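FOR IMMEDIATE RELEASE

Skirnside cookware shop to teach the public to steam a dumpling and, with luck, put one away

SKIRNSIDE, 14/03/2020 -- Clistero, the cookware shop on Fabbri Lane, will open its back kitchen this September for a run of evening classes on dumplings, steamers and the packing of leftovers. The classes are called Steam and Store. A longer name was proposed and did not survive the meeting.

There will be 4 evenings in all, each lasting 2 hours, and people may come to one or to the lot. The first deals with dough, the second with fillings, the third with steaming. The last is given over to what happens after supper, when there are dumplings left and everyone has suddenly remembered a phone call they need to make.

"People will spend a whole afternoon pleating," said Pierina Piras, who owns Clistero and will teach the first three classes. "Then they leave the extras on a plate by the stove and go to bed. I have done it myself. I sell storage boxes for a living."

The last class belongs to Agata Galli, who runs the shop's storage aisle and has firm views on lids. She will cover cooling, spacing, freezing and labeling, including why a label that says "food" is of limited use in February. Students will pack what they cook and take it home.

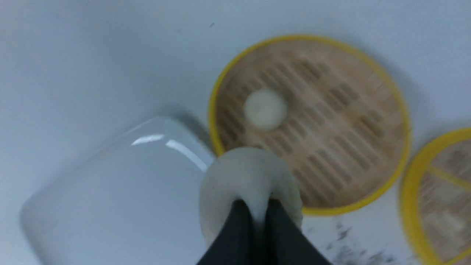 Bamboo steamers are the shop's steadiest seller and the source of most of its phone calls. Customers want to know whether to soak them, whether to line them and whether the smell goes away. The third class answers all of this, with trays passed around for handling. Piras likes to start with a tray holding one small, round, white dumpling, set down on the slats with plenty of bamboo to spare, and a clear plastic box lying next to it for later. Her point is that dumplings swell and stick to their neighbors, and that a crowded tray makes one large dumpling of uncertain shape. Students will work up from there.

The yellow-rimmed trays have also settled an old argument on the shop floor. Galli wanted something that could be spotted across a busy counter. Piras wanted plain. Plain is still available on the lower shelf, where Piras restocks it personally.

Steam and Store grew out of a leaflet Galli wrote last year, titled "Your Steamer and You," which the shop printed in a run of 500 and tucked into bags at the register. It told readers to dry their trays fully, stand them on edge overnight and keep them out of sealed cupboards. Several customers came back to say they had enjoyed it. They also brought back damp trays.

The classes will use boxes from Plendex, a small storage line that Clistero has carried since the shop opened. Clear ones only, at Galli's request. She maintains that a dumpling in an opaque box is a dumpling that will be found in spring.

All tools and ingredients are provided. Students should bring an apron and a bag for the trip home. Fillings will include pork and chive, cabbage and mushroom, and a third that Piras is still deciding on and would prefer not to be asked about. Anyone with a food allergy should tell the shop when booking.

Places can be booked at the Clistero register during shop hours. Booking for one class does not hold a place in the next, and sending a cousin instead is fine so long as the cousin knows about it.

About Clistero
Clistero sells pots, steamers, knives, boxes and the lids that go with them on Fabbri Lane in Skirnside. Lids are also sold separately, for reasons most households will understand.

Press contact: Agata Galli, at the shop. Please ring before noon -- she is in the stockroom after that and can't hear the phone.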